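Ticket: Wrist stream drifts against scope stream during suture recording
Project: Vullham (stitch learning set)
Component: Tollex recorder, Zonach sync box
Opened by: Nnamdi Babalola
Opened: 17/04/2018
Status: Open, workaround in use

What happens

We record every stitch from the overhead scope and from a small camera at each instrument wrist. The first minutes of a session line up beautifully. After that the wrist streams start to lag, and by the end of a long run they trail the scope by 100 ms. For a learning system that has to match what it sees to how the jaws move, that is way too much.

Steps to reproduce

1. Start Tollex with all streams on, scope at 35 frames per second.
2. Run a normal suturing session, no pauses between stitches.
3. Pick a clear event late in the run, like the jaws closing on the needle, and find it in each stream.

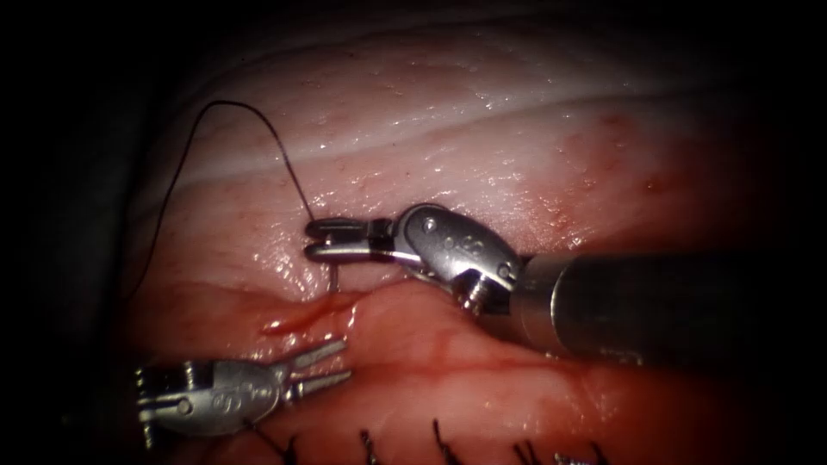
I used needle grabs as my markers because the jaw angle log gives a sharp edge to compare with. Thread pulls work too but the start is mushier. Short runs under 900 frames show nothing, so if you test this, please let it go long!

What I tried

Swapped the cables on the sync box. No change.
Rolled Tollex back to the March build. Same drift, same direction.
Turned off live preview. The drift got smaller, and this was the first really exciting clue of the week — the preview and the wrist streams share a write queue.
Moved the wrist streams to their own disk. Smaller again, still not gone.
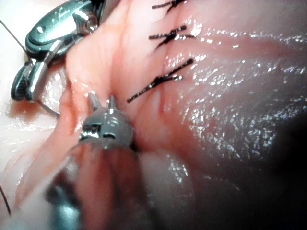 Gál (the labeling tool, for anyone new to the ticket) hides the problem pretty well. It snaps each label to the nearest frame in whichever stream you have open, so a label made on the scope lands on a frame that looks fine until you step through it slowly. Please check both views before you mark a stitch as good.

Second thing I found

The wrist streams are stamped when a frame is written, and the scope is stamped when a frame is captured. A full queue would give us exactly this kind of slow slide. I love it when a bug has a shape like that. 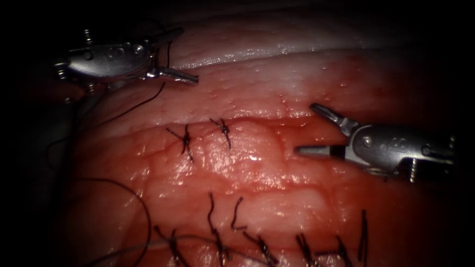

Scope view. Open jaws at right, closed jaws at upper left, two tied knots below the pale band.

Workaround for now

Restart the recorder every 1,000 frames and write down the stitch number at each restart. It's a bit of a chore, but the episodes come out clean enough to train on. Don't delete the older runs! The jaw logs are good, so I think we can shift the wrist frames back into place afterward.
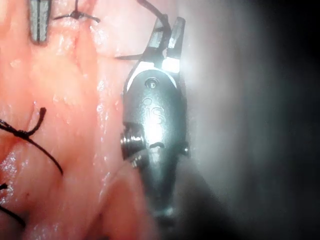 Wrist view, thread held between the jaws.

Still to do

Patch Tollex to stamp wrist frames at capture.
Write the script that realigns the older runs from the jaw logs.
Add a drift warning in Gál so labelers see it right away.

I have a half-working version of the script already and the first run I fed it looks great — will attach it once it stops choking on sessions with a restart in the middle.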